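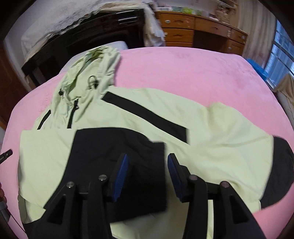 What is in the Lamwood fare-and-commission table?
One row per published fare rule, with the carrier code, booking class, base commission, any override, and the dates the rule was valid for ticketing. Agency names and traveler records were stripped before export.

Lamwood commission table, README
last touched 25th May

Quick notes so people stop emailing me. Will tidy up in June.

What's in the folder

rules.csv - main file, 1,868 rows
carriers.csv - lookup, short codes to full names
routes.csv - 571 city pairs, both directions listed seperately
changes.txt - what moved between versions, patchy before version 3

Where it came from

Travel agency fare sheets, collected by the Dutthorpe office and keyed in by hand. Later ones came through the Farkas import script. Source column says "hand" or "script". 978 rows are script, the rest hand. Hand rows have more typos in the notes field, script rows have more blanks. Pick your poison.

Columns in rules.csv

rule_id: text, unique, don't sort on it, the numbering restarts
carrier: two characters, joins to carriers.csv
class: booking class letter. A star means all classes
base_pct: base commission, percent of base fare, taxes and surcharges excluded
override_pct: extra on top of base. Blank means none on the sheet. Zero means the sheet said zero. Not the same thing!
point_of_sale: country where ticketed
valid_from, valid_to: ticketing dates, not travel dates
travel_from, travel_to: travel dates, often blank
codeshare: Y, N or blank. See below
source: hand or script
notes: free text, whatever was on the sheet

Known problems

Codeshare is a mess. Some sheets say "marketed by", some say "operated by", some don't say. Where it wasn't clear we left it blank. Don't read blank as N.

Overlapping dates. Carriers send a new sheet before the old one runs out. Both rows are kept. If you want one rule per class per day, take the later valid_from. Firnance does this on load, the raw csv doesn't.

Group fares are out. Net fares too. Only published fares with a percent commission. Flat amounts were dropped in version 2, might come back.

Percent values use a period for the decimal. A few old rows had a comma, think I got them all.

Routes: city codes, not airport codes. Open jaws are not in there.

Loading it

Opens in any spreadsheet. Set rule_id and carrier to text first or you lose leading zeros. For Firnance drop the whole folder in the import directory and run the rates import. Needs carriers.csv in the same place or it fails with no useful message.

After import the active rule count should be 854. If you get more, the overlap step got skipped, check the settings and rerun.

Good for

Checking old commission statements. Comparing base against override by class. Testing import code.

Not good for

Quoting anybody a live rate. These are old sheets, carriers change them whenever they like. Ask your airline desk.

Versions

v4 - script rows added, codeshare column added
v3 - routes split into own file
v2 - flat amounts dropped, dates fixed
v1 - first export, please delete if you still have it

License and fixes

Free to use and pass on, keep this file with it. For corrections send the rule_id, the column and what the sheet says. A scan of the sheet helps alot. Fixes go in with the next version, no set schedule.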